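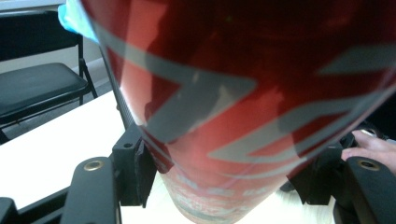 # Hanari 木部用オイル 700 ml

更新:2022年3月21日

Hanariは、室内の木の家具に塗るオイルです。テーブル、机、棚板、椅子の座面などに使います。原料は亜麻仁油と桐油で、色の粉は入っていません。缶の中のオイルは薄い黄色で、はちみつを水で少しのばしたような色です。

私たちZirniaは小さな会社で、家具の手入れの道具だけを作っています。このページは、はじめてオイルを塗る方にも読んでいただけるように書きました。日本語は私の母語ではありませんので、わかりにくいところがありましたら、お手数ですがメールで教えてください。2月にも、お客様のご指摘で「乾燥」の項目を書き直しました。

## 商品の内容

| 項目 | 内容 |
|---|---|
| 品名 | Hanari 木部用オイル |
| 品番 | HN-874 |
| 内容量 | 700 ml |
| 色 | 透明(淡い黄色) |
| つや | つや消しに近い半つや |
| 使う場所 | 室内の木部 |
| 塗る道具 | 綿の布、または平たい刷毛 |
| 重ね塗りまでの時間 | 19時間(室温20℃の場合) |
| 保管 | 火の気のない、涼しい場所 |

布と刷毛は缶についていません。別にご用意ください。着なくなった綿のTシャツを切ったものが、私の経験ではいちばん塗りやすいです。タオルは糸がループになっていますから、木のささくれに引っかかることがあります。

## 塗ることができる木、できない木

何も塗っていない木と、前にオイルで仕上げた木に塗ることができます。ナラ、ブナ、カバ、クルミ、スギ、ヒノキ、パインなどです。

ウレタンやラッカーの膜がある家具には、そのままでは染み込みません。膜があるかどうかは、目立たない場所に水を一滴落として調べます。五分たっても水が丸い形のままなら、膜が残っていると考えてください。水が広がって木の色が濃くなれば、オイルは染み込みます。調べたあとの水は、すぐに拭き取ってください。

チークのように油分の多い木は、乾くまでの時間が長くなります。チークの家具をお持ちの方は、まず裏側で試してから、全体に塗るかどうかを決めてください。

次のものには使わないでください。

- 屋外の家具、ウッドデッキ
- 床(歩くとすべることがあります)
- 木目を印刷した化粧板
- まな板、木のスプーン、器
- 楽器

## 下地の作り方

下地の仕事は、塗る仕事より時間がかかります。しかし仕上がりの半分以上は、ここで決まると私は思います。

はじめに、固くしぼった布で全体を拭いて、よく乾かします。輪染みや手の跡があるところは、紙やすりで木目の方向に磨きます。当社のNilloは、裏がスポンジになったやすりのシートです。平らな天板にも丸い角にも使えます。番手は240番と400番があり、汚れを落とすときは240番、最後の仕上げには400番をおすすめします。

木目と直角に磨くと、細い傷が残ります。この傷はオイルを塗る前には見えにくく、塗ったあとではっきり見えますので、ご注意ください。

磨いたあとの粉は、掃除機で吸ってから、乾いた布でもう一度拭きます。引き出しがある机の場合は、引き出しを外しておきますと、中に粉が入りません。

## 塗り方

1. 缶をゆっくり振って、中のオイルを混ぜます。
2. 布に少し取り、木目にそってのばします。
3. 二十分ほど待ちます。早く染み込んで乾いて見えるところには、もう少し足します。
4. 新しい布で、表面に残ったオイルを全部拭き取ります。
5. 風が通る部屋で19時間乾かします。
6. Nilloの400番で軽くなでて、粉を取り、もう一度薄く塗ります。
7. 同じように拭き取って、乾かします。

4番の拭き取りを、どうか丁寧に行ってください。「べたべたして乾きません」というご相談は、ほとんどの場合、拭き取りが足りないことが原因でした。手のひらで触って、オイルが手につかないくらいまで拭きます。

板の切り口(木口といいます)は、オイルをたくさん吸います。ここだけは何度か続けて塗ってもかまいません。

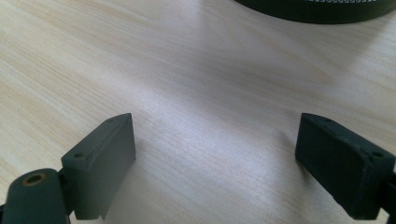 木の色は、オイルを塗ると必ず少し濃くなります。Hanariには色がついていませんが、水で濡らしたときの色に近くなる、とお考えください。変化の大きさは木によって違います。クルミのような濃い木では、木目に深さが出たように感じる方が多いです。写真の天板のように淡い色の木では、黄みが出ることを気にされる方がいらっしゃいます。そのような天板にお使いの場合は、裏の面に手のひらくらいの広さで塗り、三日待って、昼の光で色を見てから決めてください。夜の電球の下では、どの木も黄色く見えてしまいます。

白っぽい色をできるだけ残したい方のために、Machalaという別のオイルもあります。こちらには白い顔料が少し入っており、黄みをおさえます。塗り方はHanariと同じですが、缶の底に顔料が沈みますので、棒でよく混ぜてからお使いください。濃い色の木にMachalaを塗りますと、木目の溝に白い色が残ります。これを好む方もいらっしゃいますが、もとに戻すには磨き直しが必要です。

HanariとMachalaを混ぜて使うこともできます。混ぜる割合で色が変わりますので、家具全体に使う量を一度に作っておくと安心です。途中で足りなくなると、同じ色をもう一度作るのは大変です。

## 使ったあとの布について(必ずお読みください)

**オイルがついた布は、丸めて置いておくと自然に熱を持ち、火が出ることがあります。** これは亜麻仁油を使う商品に共通の性質です。

使い終わった布は、すぐに水の中に入れて、十分に水を含ませてください。そのあと、水と一緒にふたのできる金属の容器に入れ、お住まいの地域の決まりにしたがって捨ててください。拭き取りに使った布も、磨いた粉にオイルがついたものも同じです。洗濯機で洗ったり、乾燥機に入れたりしないでください。

刷毛を使った場合は、当社の洗い液か、塗料用のうすめ液で洗います。

## 毎日の手入れ

最後に塗ってから一週間は、水拭きをしないで、重いものや熱いものも置かないでください。オイルは表面が乾いたあとも、木の中でゆっくり固まっていきます。

その後のふだんの掃除は、固くしぼった布で拭くだけです。油の汚れには、台所用の中性洗剤を水で薄めて使うことができます。アルコールのスプレーは、表面が白くなることがありますので、おすすめしません。

飲み物をこぼしたときは、こすらないで、布を上から当てて吸わせてください。赤ワインやコーヒーは、早く拭けばほとんど残りません。鍋や急須を置くときは、鍋敷きをお使いください。

手入れの塗り足しは、食卓なら半年に一度、棚板なら二年に一度くらいが目安です。水を落としてすぐに染み込むようになったら、塗る時期です。塗り足しは一回で足ります。全体を塗る時間がない場合は、いつも座る席の前だけでもかまいません。数日たつと、まわりとの違いは目立たなくなります。

## よくいただくご質問

**においはありますか。**
木の実のような、少し甘い油のにおいがします。塗った日は強く感じますので、窓を開けてください。多くの場合、一週間から二週間で弱くなりますが、引き出しの中や戸棚の内側に塗ると長く残ります。服をしまう場所には塗らないことをおすすめします。

**ほかの会社のオイルの上に塗ることはできますか。**
植物の油で作ったオイルの上なら、ほとんどの場合塗ることができます。蜜蝋のワックスが塗ってある場合は、先にワックスを落としてください。

**開けたあと、どのくらい使えますか。**
ふたをしっかり閉めて、一年を目安にしてください。残りが少なくなると、缶の中の空気が増えて、オイルの上に膜ができることがあります。膜を取り除き、下のオイルがさらさらしていれば使うことができます。どろりとしていたら、もう乾きが悪くなっていますので、使わないでください。小さなガラスのびんに移しておくと、長く持ちます。

**冬でも塗ることができますか。**
室温が10℃より低い日は、おやめください。暖房のある部屋でも、夜に温度が下がると乾きが遅くなります。その場合は、重ね塗りまで二日待ってください。ストーブの近くに家具を動かして急いで乾かすことも、木が割れる原因になりますので避けてください。

## ご注文の前に

缶に小さなへこみがあることがあります。中のオイルに問題がない場合は、交換の対象になりませんので、ご了承ください。オイルがもれている場合は、缶を立てたまま、開けないで、届いた箱と一緒に写真を撮ってご連絡ください。

航空便ではお送りできません。離島へのお届けは船便になり、日数がかかります。NilloとMachalaは、Hanariと同じ箱に入れてお送りすることができます。

ご質問のメールには、家具の木の種類、前の仕上げ、部屋の温度を書いていただけますと、早くお答えできます。木の種類がわからない場合は、天板と木口の写真をつけてください。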